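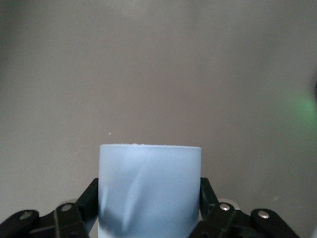 Cuaderno del taller de cerámica, 2021-04-12

Sigo con las pruebas de engobe azul sobre la pasta Vekent. Preparé 1.209 gramos de barbotina, la pasé dos veces por el tamiz de malla 90 y la dejé reposar hasta después de comer. Estaba más espesa que la vez pasada. Agregué agua de a cucharadas y no la medí, lo cual es un error mío, lo anoto para que no se repita.

Densidad antes de agregar el agua: 1,384. Después no volví a medir.

Apliqué con brocha ancha en las piezas de la serie A y por inmersión en las de la serie B. Con brocha quedan marcas si la segunda capa se pone demasiado pronto. Por inmersión el color sale más parejo, pero el borde queda fino y se ve la pasta por debajo. Pienso que conviene pasar la esponja en el borde antes y no después.

El óxido que usamos es el de Hasora. Del otro proveedor, Abubakari, todavía queda medio frasco, que guardo para comparar. El tono de este último me parece más gris, aunque puede ser por la luz del taller en la tarde.

Secado: en el estante de arriba, con plástico flojo. Una pieza de la serie A tiene una fisura cerca de la base, la aparté y no la voy a hornear.

Horno: programa Satier, subida lenta hasta 118 grados, ahí mantener hasta que no salga más vapor por la mirilla, y luego la curva normal de bizcocho. La última vez, en agosto, se hizo sin esta parada y perdimos casi toda la bandeja de abajo.

Pendiente:
medir otra vez la densidad
pedir conos
lavar el tamiz fino, que quedó en el balde
preguntar si alguien movió la balanza chica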